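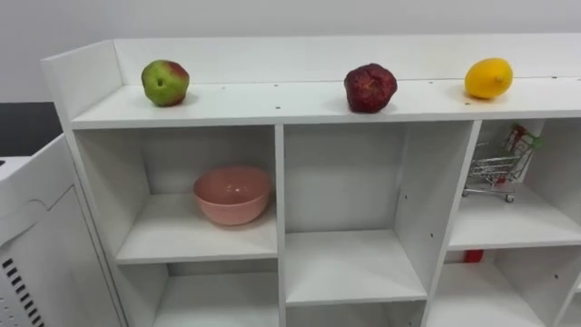 Shelf tasks: safe working steps

These steps follow the Derese house rules for humanoid robots in furnished rooms. Read all of them before you power up.

1. Set the shelf. Leave a clear gap between items so the hand can close on one without touching the next.

2. Check the cables. Anything that hangs below the waist should be tied back before the legs are enabled. 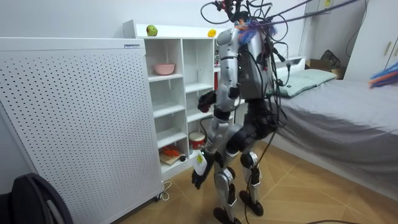

Keep people 2 metres away while the arms are live. One person holds the stop button and does no other job.

3. Grip at low force first. Raise it one level at a time, up to level 9, and stop at the first sign of slip or bruising.
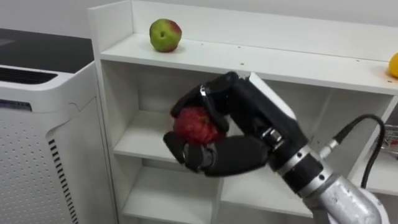
4. Log the run. Note the item, the grip level and any stops.

Last revised 21 May 2020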